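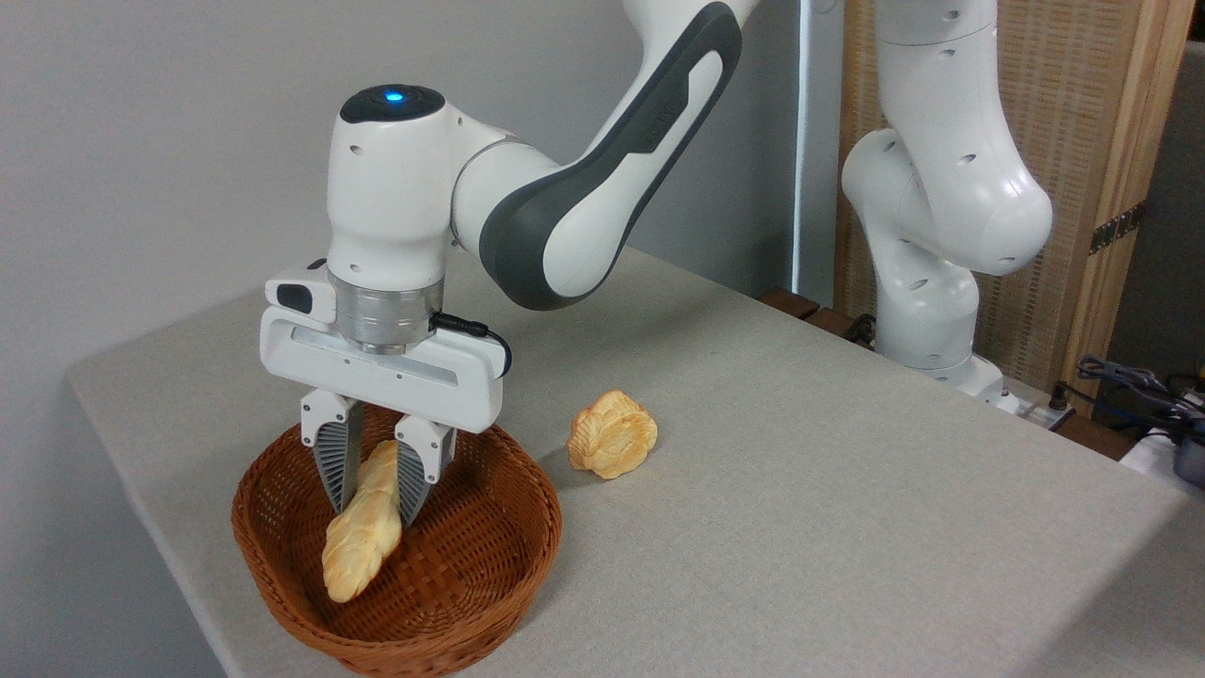

Suline is a method for planning the grip on soft goods, and it comes as a software license for two-finger grippers. The planner chooses the closing width from the shape of the item, so the weight does not need to be known before. Food with an uneven surface is the main use – a twisted bread roll held diagonally between ribbed fingertips, over a wicker basket, is a typical case. The fingers are pinched together around the roll.

Test results
Distik tested the method in February with 400 picks of bread and pastry. The report describes all the failed picks, also those where the crust was damaged.

What you receive
Planner license for 2 arms
Set of 1000 recorded grips
Test report, Đinh and Randell
Setup guide in English

Order number: 242
Delivery is by download. For more than 2 arms, please write to us before ordering – the price is then different.

Page updated December 10, 2024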